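Ornesov Institute for Fiscal Research
Vacancy: Economist, Public Debt and Budget Forecasts

The Institute seeks an economist to join its Public Finance Unit in Grimby. The successful candidate will prepare quarterly deficit forecasts and review municipal borrowing in nine regions. A graduate degree in economics is required. Monthly salary: 2,744 euros.

Send a résumé and cover letter to Nayeli Contreras, Room 316, by 21st November, quoting reference 660.

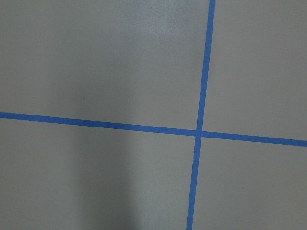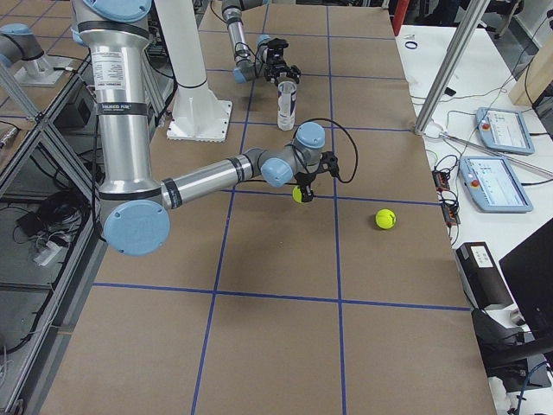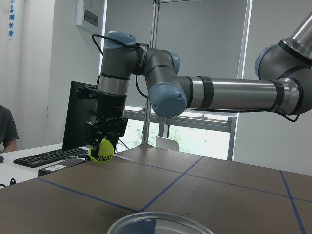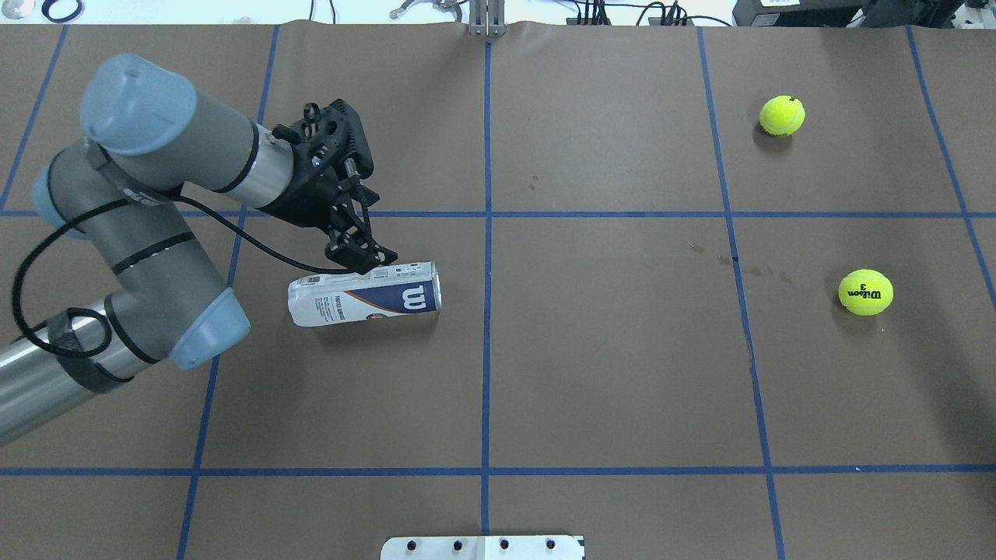
Work surfaces, three of them with robot arms in view (second, third and fourth pictures).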